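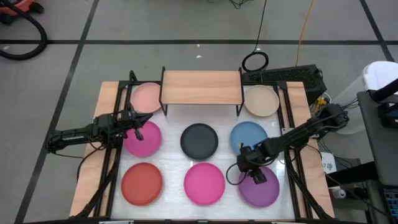 The Jallar Evening Soccer League is looking for players for its next season, and we'd love to have you, whether you grew up with a ball at your feet or last kicked one in gym class. It's small-sided soccer for adults, mixed teams, played on the two lower fields at Branonach Park from April into July. You sign up on your own or with one friend, and we put the teams together. Each team plays under its own color, and we've gone well past plain red and plain blue this time. If you like the light blue of the plate on the right of the table, or the purple one in the front row, those are very close to two of the new bibs. You can list a favorite on the form and we'll try (the beige is still available, and it needs a champion!).

Last season 88 people played. Some were former college players with bad knees and a lovely first touch, and quite a few had never been in a real game before. We have room for up to 103 this year now that the second lower field has been leveled and seeded. The puddle by the east goal is gone. Those of you who played in goal there know what this means.

## What you're signing up for

- One game a week, with kickoffs at 6:30 p.m. and 7:45 p.m.
- Four periods of 15 minutes, with rolling subs, so you can come off whenever you need a breather
- A preseason skills night in March, run by our better players, with separate groups for beginners
- The away day at Surkum in June, when we take a bus and play their league for a very ugly trophy

Games are seven against seven. There are no slide tackles, at any time, by anyone, and that includes goalkeepers coming off their line. Offside isn't called. Standings are kept and posted, and people do care about them, but we mix the levels carefully and a last-place team in May has made the final more than once.

## Who can join

Anyone 18 or older. You should be able to jog for a few minutes and be glad to walk after that. We're especially hoping to hear from new players, from goalkeepers (always, always goalkeepers), and from women who'd like to play but haven't found a group that feels right. Every team had women on the field in every game last season and we want to keep it that way.

If you're coming back from an injury, put it on the form. We can start you on shorter shifts, and the skills night has a gentle group with no contact.

## What to bring

Cleats or turf shoes, no metal studs. Shin guards, which you need to have on before you step on the field. Water. The league hands out bibs, balls and goalkeeper gloves in several sizes, though the large pair smells strongly of last season and you may want your own. Ferrand, the sports shop by the station, is giving our players a discount on shoes through the end of March - say you're with the league when you pay.

## Cost

The season fee is $65, which pays for the field, the referees, the insurance and the bus to Surkum. If that's hard to manage, tick the box marked "reduced fee" and pay what you can. You don't have to explain, and your team won't be told.

## We also need referees

No badge needed. You'll get a whistle, an evening of training in March and a more experienced ref next to you for your first 2 games. It pays $25 a game. Players can referee too, as long as it's not their own team's game, and several do the early kickoff and then play the late one. If you've ever shouted at a TV over a handball call, come and find out how hard it is! I started as a ref myself, a pretty nervous one, and it's still the part of the league I enjoy most.

## How to apply

Pick up a form at the Branonach Park office or at the Ferrand counter and hand it back at either one before the end of February. We need your name, a phone number, the position you like (or "no idea", a popular answer), any evenings you can't make, and your color. If you're signing up with a friend, write each other's names on both forms, please. One name on one form caused a lot of phone calls last year.

Teams are announced in the second half of March, before the skills night, so you'll meet your teammates there. If we fill up, you'll go on the sub list. Subs play for free, and most of them end up with a regular spot by May.

Questions can go in the league mailbox at the park office, or come by the lower fields at 6 p.m. on any practice evening and ask for me. I'm the tall one carrying too many cones.

Arne Diekmann
League coordinator, Jallar Evening Soccer League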